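Colour on the worktop: a small gallery
Words and selection by Thư Lưu
Kudelstead Workrooms > Galleries > Surfaces

I have been told for years that the colour of a work surface matters. Ulitz devotes four pages of its catalogue to the idea, with a chart. Green is "restful", grey is "neutral", white is "honest" (a word I would keep well away from furniture). The claim that interests me is the practical one, that things left lying on a green top are quicker to spot and so get put back sooner. Szulc repeats it in the fitting notes, nearly word for word, and neither of them says where it came from.

I am not against green. I grew up with a green kitchen table and have no complaints about it. But a colour doesn't tidy a room, and I'd like to see less of the kind of writing that suggests it does. So this gallery is short and the pictures are ordinary. The subject is an orange bottle lying on a green tabletop, as strong a pairing as the catalogue people could ask for.

Orange against green is the easy case, I should say at the start. Anybody could find that bottle. If you want to test a worktop, try it with a bottle green cap, or a rubber band the colour of weak tea, or one of those clear lids that vanish on everything.

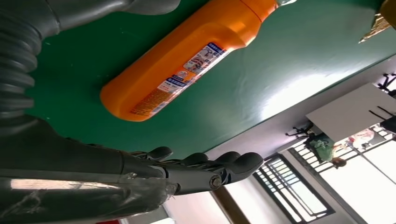
My second doubt is about gloss. The catalogue photographs are all lit from somewhere soft and kind, and the tops look like felt. Put a shiny surface near a window on a bright day and you get a white stripe of glare across it, and whatever colour you paid for is gone along that stripe. Small print becomes a matter of tilting your head. Ulitz offers a matt finish for 198 more on the standard size, which I find a bit rich when the whole argument for the thing was that you could see what was on it.

There is also the question of labels. A bottle standing up shows its name to whoever comes past. A bottle lying down shows whatever happens to be uppermost, and half the time that's the fine print. I have read advice (the Undix storage booklet, if you want to look it up) saying that bottles may be laid flat to keep them from being knocked over. Fair enough as far as it goes. They also roll. The booklet has nothing to say on rolling.

Readers wrote in after the last gallery to say I was too hard on mats. One had spent 300 on a set and was pleased with them, and I'm glad. I still think a mat mostly shows you your crumbs. Green shows pale specks very well indeed, and if your aim is to be reminded to wipe down on a Sunday evening, then perhaps there's your evidence.
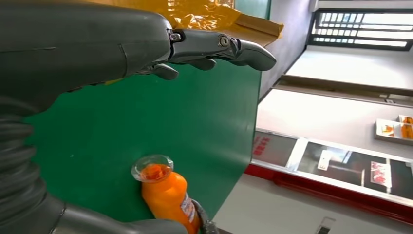

Orange on green, bottle on its side. A few faint specks on the surface.

So does the colour help? It makes an orange bottle look very orange. I'll give them that much. Whether it gets the bottle back to its shelf any sooner is a separate matter, and I have yet to read anything that connects the two apart from a chart with no numbers on its axis.

If you already have a green top, keep it. If you are about to replace a sound table because a catalogue told you that grey is tiring, I would wait until February, when the Szulc prices usually drop, and then I would probably still not do it. The full room quote I was shown came to 1,256 before delivery, and for that you could buy a shelf, a decent lamp and a blind for the window.

Next gallery: drawer dividers. I have my doubts about those as well.

Back to all galleries
Write to Thư about this page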